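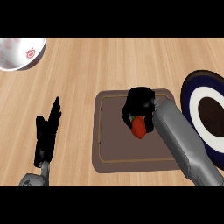 Open day talk, Gerkbridge, 12 June 2018
Speaker notes, second version (Maximiliano's comments worked in)

OPENING

Good morning, and thanks for coming up all those stairs! Wait for the back row to sit. Leave the pepper on the screen while people settle.

I'm going to talk about a kitchen that exists only inside a computer, and why I have spent so many happy evenings in it. We call it Cuesta. Two arms, a table, a cutting board, some dishes. Every bit of it is simulated, the wood grain too.

Ask: who here cooked something this week? Hands up. Who thought about their wrists while doing it? (Pause. Somebody always laughs.)

THE PEPPER

Point at the right arm. It has a red bell pepper over the board. For you and me this is the dull part of making dinner. For the people who write the control software it is a wonderful little problem, because a pepper has an awkward shape and no handle, and the gripper has to come at it from somewhere.

Then point at the left arm, with nothing in its gripper. Ask what they would do with that hand. Take two or three answers. At the February visit a girl of about nine said "hold the plate still" and I have been using that ever since, so give her the credit.

Mention the plate on the right: the forearm passes over part of it. From this view we lose a piece of the rim. You would just lean over and look. A program has to be told that the rest of the plate is still there, or learn it.

WHY SIMULATE

Keep this short, Marcelino Dantas covers it properly at 11.

- We can run the pepper task 2,000 times and never buy a pepper.
- We can move the bowl a little, change the light, start again.
- A bad idea costs us a few minutes. I have had plenty of bad ideas and I recommend it.

Be fair about the limits. A simulated pepper does not bruise unless someone writes the bruising. Ours doesn't. Contact is the hard bit, and I'd love to spend an hour on friction, but Maximiliano has asked me not to.

LIVE PART

Switch to the Delonura laptop (left socket, the right one is loose). Load the saved start position, not the new one. Let it run once without talking. This is hard for me. Let them watch.

Second run: invite someone up to choose where the board goes. If the arm misses, leave it on screen and talk about the miss. People ask much better questions after a miss!

If the laptop freezes, go back to the pepper and take questions early.

QUESTIONS THAT USUALLY COME UP

Can it cook? No. It can practice moving food, and I find that exciting enough.

Can I try it at home? Ask at the Flerkero table by the door, they have the sign-up sheet for the evening workshop.

Last thing: Marcelino's session is in room 126, down the hall. Coffee is on the way.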